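Visit to the investor day of Clisier, Plolness

On Wednesday I went to Plolness for the investor day of Clisier, a small fund manager I have followed for some time. Some 400 people had registered, and the main hall was already full when I arrived.

The first talk was by Katherine Yupanqui, who runs the bond desk. She believes long bonds are still too expensive, and she keeps her average maturity short. I was not fully convinced – she said little about what happens if inflation falls quickly.
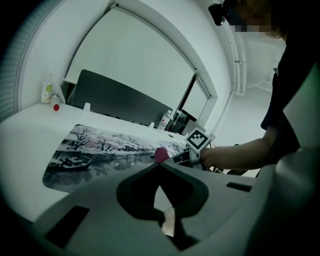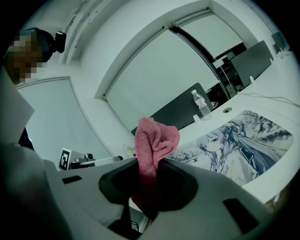
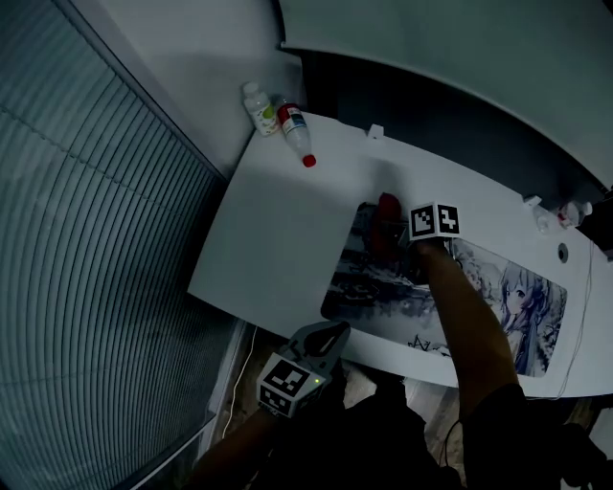
At the desk with the printed mat.

After lunch Nantana Boonchu compared today's stock prices with those of the year 2000. Her Esomska fund holds 19 companies, fewer than I expected, and most of them pay a dividend. One man asked why she sold Quispe so early. She answered calmly that the price was too high for her and she would sell again.

Fees were discussed only at the end, and too briefly for me. I would also have liked printed copies of the slides. The next investor day is planned for May, and I have already put my name on the list.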